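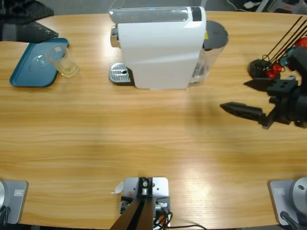

Capsule machine and tray, Puvum break room

Break Room Attendant, part time
Urquhart office, Puvum

Puvum is hiring one person to look after the coffee tables in its break rooms. You will fill water tanks, empty and rinse drip trays, restock capsules, collect used glasses and wipe down tabletops. The building has 11 break rooms on 5 floors and more than 525 staff.

Shifts are 4 hours, mornings only. Training is paid. No experience needed, but you must be able to lift a full case of capsules and be on your feet for the whole shift.

Start date is in September. Apply at the Urquhart front desk by August 24, 2018. Bring a photo ID and one work reference.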